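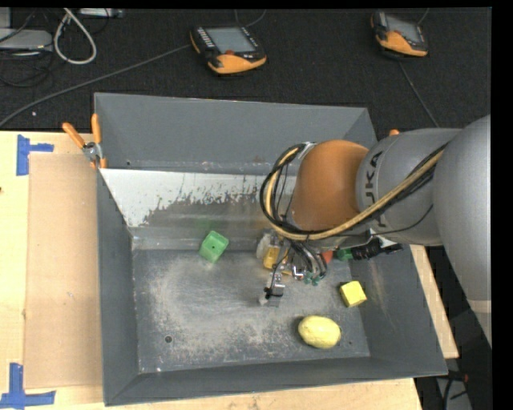

Cómo solicitar y aprovechar una mentoría profesional en la red Wamosia

Última actualización: octubre

La red Wamosia ofrece a sus asociados un programa de mentoría destinado a profesionales que desean preparar un ascenso, un cambio de área o su primera responsabilidad de equipo. La presente guía recoge los pasos que deben seguir las personas interesadas, desde la presentación de la solicitud hasta el informe de cierre. Se recomienda leerla completa antes de acceder al formulario.

Quién puede participar

Podrán solicitar la mentoría los asociados individuales al corriente de su cuota y los empleados de las entidades adheridas, con independencia de su puesto o tipo de contrato. Se exige una antigüedad mínima de 18 meses en la vida laboral, que puede acreditarse con periodos de prácticas remuneradas. Quienes hayan participado en una edición anterior podrán volver a hacerlo, si bien tendrán preferencia los nuevos solicitantes.

Los empleados de Skavier y Grirkton disponen de plazas propias, gestionadas por sus respectivos departamentos de personas, y deben dirigirse a ellos en primer lugar.

Paso 1. Definir el objetivo

Antes de rellenar el formulario, redacte en un máximo de 10 líneas qué espera haber conseguido al término del programa. Un objetivo útil menciona una situación concreta: presentarse a una convocatoria interna, negociar la vuelta tras una excedencia, dirigir reuniones en un segundo idioma. Las formulaciones generales, como «crecer profesionalmente» o «ganar visibilidad», dificultan la asignación y suelen dar lugar a una petición de aclaraciones que retrasa el expediente.

Si duda entre dos objetivos, indique ambos y señale cuál es prioritario. La coordinación podrá proponer que el segundo se aborde en un taller colectivo.

Paso 2. Reunir la documentación

El formulario solicita los siguientes documentos:

Currículum actualizado, con una extensión máxima de 2 páginas.
Texto del objetivo, según lo indicado en el paso anterior.
Conformidad del responsable directo, únicamente si las sesiones van a celebrarse en horario de trabajo.
Declaración de confidencialidad firmada.

No es necesario adjuntar títulos académicos ni cartas de recomendación. Los archivos deben enviarse en formato PDF y llevar en el nombre los apellidos del solicitante.

Paso 3. Presentar la solicitud

Acceda al área de asociados, seleccione «Programas» y, a continuación, «Mentoría». El sistema guarda los borradores de forma automática, pero no los envía: la solicitud solo se considera presentada cuando el interesado recibe el correo de confirmación con su número de registro. Si el mensaje no llega, revise la carpeta de correo no deseado y escriba después a la coordinación.

El apartado «Preferencias» permite indicar sector, idioma de las sesiones y modalidad, presencial o a distancia. También puede señalarse si existe alguna persona con la que no sería adecuado el emparejamiento, por relación jerárquica, familiar o comercial. Esta información la consulta exclusivamente Adoración Cabello, responsable de asignaciones, y no se traslada a los mentores.

Paso 4. La entrevista de asignación

Las personas preseleccionadas mantienen una conversación breve por videollamada. No se trata de una prueba de selección. Sirve para contrastar el objetivo, conocer la disponibilidad real y detectar necesidades de accesibilidad, como intérprete de lengua de signos o materiales en letra ampliada.

Conviene tener a mano la agenda de los meses siguientes. Una parte considerable de las renuncias registradas en la edición anterior se debió a incompatibilidades de horario que ya se conocían en el momento de la entrevista.

Paso 5. La primera sesión

Una vez comunicada la asignación, corresponde a la persona mentorizada escribir al mentor y proponer fechas. La primera sesión tiene una duración de 90 minutos y debe dedicarse a tres asuntos: la presentación de ambas partes, la revisión del objetivo y la firma del acuerdo de mentoría.

El acuerdo recoge la frecuencia de los encuentros, el canal de comunicación entre sesiones y el modo de avisar de una cancelación. Leandro Bermúdez, mentor del programa en el sector logístico, aconseja fijar en ese momento todas las fechas, incluso las que después deban moverse – resulta más sencillo desplazar una cita que encontrar un hueco nuevo.

Paso 6. Preparar las sesiones siguientes

Envíe al mentor, al menos con un día de antelación, una nota con lo realizado desde el último encuentro y la cuestión que desea tratar. Tras la sesión, anote los compromisos adquiridos en la hoja de seguimiento. Ambas partes pueden consultarla; la coordinación accede solo a las fechas, nunca al contenido.

El mentor orienta, pero no interviene en procesos de selección, no redacta candidaturas y no actúa como representante ante la empresa. Las consultas jurídicas sobre contratos, discriminación o acoso deben dirigirse al servicio de orientación laboral, que atiende con cita previa.

Cambio de mentor y baja

Cualquiera de las partes puede solicitar un cambio sin necesidad de justificarlo. Basta con escribir a Begoñe Salcedo, de la oficina de coordinación, que propondrá una nueva asignación si existe disponibilidad. La baja voluntaria tampoco conlleva penalización cuando se comunica por escrito. La ausencia sin aviso en 2 sesiones sí supone el cierre del expediente.

Informe de cierre

Al finalizar el programa, la persona mentorizada cumplimenta un cuestionario y un informe de una página. El certificado de participación se emite cuando ambos documentos constan en el expediente y puede descargarse desde el área de asociados. Quienes deseen incorporarse como mentores en ediciones posteriores pueden marcar la casilla correspondiente al final del cuestionario – la formación inicial de mentores se imparte en línea, en horario de tarde.

Contenidos relacionados

Cómo preparar una convocatoria interna de promoción
Taller Olatunji de comunicación en entornos multiculturales
Redes de empleados: modelo de estatutos
Entrevista a Esperanza Rivas sobre la reincorporación tras una excedencia
Gonzalo Toledo: notas para dirigir la primera reunión de equipo

Contacto | © Red Wamosia. Todos los derechos reservados | Volver arriba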